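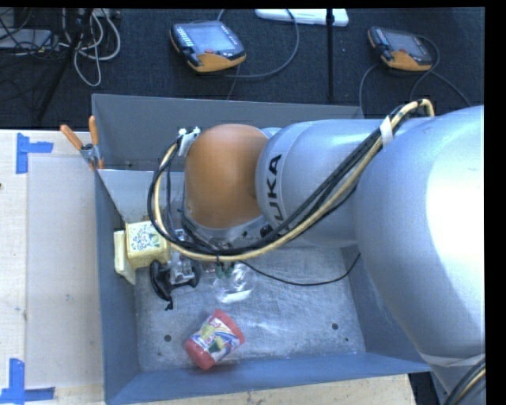 Cash handling checklist for small charities

By Ambros Rüegg

Print this page | E-mail this page

Theft from a charity usually starts small and goes on for a long time. Work through the list below once a quarter. The comments after each item come from our August review at the Skeltby Family Fund, where a former bookkeeper was charged with theft last year.

1. Two people open the mail and log the checks.
Comment: Done. The log had no column for initials. One has been added.

2. Each charge card has one named holder and a written limit.
Comment: Not met. We found 4 cards and only 2 signed agreements. The unsigned cards were canceled the same day.

3. Every card purchase over $30 has an itemized receipt.
Comment: Partly met. Restaurant slips showed the total only. Holders now have 5 working days to turn in the full receipt or pay the money back.

4. The person who pays the bills does not reconcile the bank account.
Comment: Met. Chunhua Duan pays, Ferdinand Stöckli reconciles. Statements go to him unopened - this was the gap the bookkeeper used.

5. Blank checks are locked up and their numbers recorded.
Comment: Met. The key was hanging on a hook beside the cabinet. Moved.

6. Former staff are off the bank signature card.
Comment: Not met. The bookkeeper's name was still on the savings account. The branch needed a letter and a copy of the minutes to remove it.

7. Event cash is counted by two people before it leaves the building.
Comment: Not checked. No event was held this quarter. Look at this again after the Sunday supper.

8. New vendors are checked before the first payment.
Comment: Partly met. We could find no street address for one vendor, Hokach. Payment is on hold until they send a tax form.

9. Staff know whom to tell if something looks wrong.
Comment: Met on paper. Two of the newer staff had not seen the policy. Copies handed out.

If you suspect a theft, leave the records where they are, copy what you can and call the police and your insurer. Do not question the person yourself.

Print this page | E-mail this page

Comments (2)

Bongani Zwane
On number 6, check the online login too. Ours worked for a year after the man left, and the bank treats it as separate from the signature card.

Rupert Steiner
What do you do with a staff of two? We can't split up the bills and the bank statement. At the moment a board member looks over the statement every other month - I'd like to know if our auditor will accept that.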